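# Flondau kitchen cell: progress report, January

Prepared by Ming-te Mak for the Lilari program office. Covers the simulated cell and the matching arm at the Dristville site.

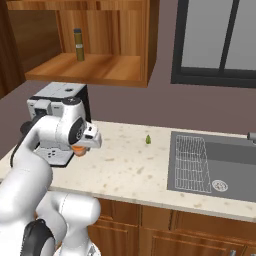
**Does the gripper have to be recalibrated every time the fingertips are changed?**

A full recalibration is only needed when the wrist joint has been opened. After a fingertip change, the operator re-zeros the jaw opening, runs the short touch-off routine and saves the new offset under the same tool number.

## Work completed

- Joint limits in the simulation model now match the limits set on the Dristville controller. Joint 4 had been left at the vendor default.
- Cable clearance on the upper links was checked through the full reach of the counter task. The model carries the cable on the outside of the arm, and the physical routing was changed to match.
- Mohammed-Awal Agyeman replaced the wrist seal and repeated the full calibration. Residual error at the tool point fell from 11 mm to 8 mm. The target remains 9 mm or less.
- Grip force for small, soft objects was lowered one step in the Quan configuration file. The previous value is kept in the change log.

## Open items

1. The shoulder brake releases late after a cold start. A replacement brake is on order. Until it is fitted, the arm is warmed up for 10 minutes before any task is loaded.
2. Collision geometry for the sink edge is still a plain box. Low approaches from the right are disabled in the planner.

## Next period

Fit the brake, repeat the calibration, and rerun the counter task in simulation with the revised sink geometry. No change to the budget is requested.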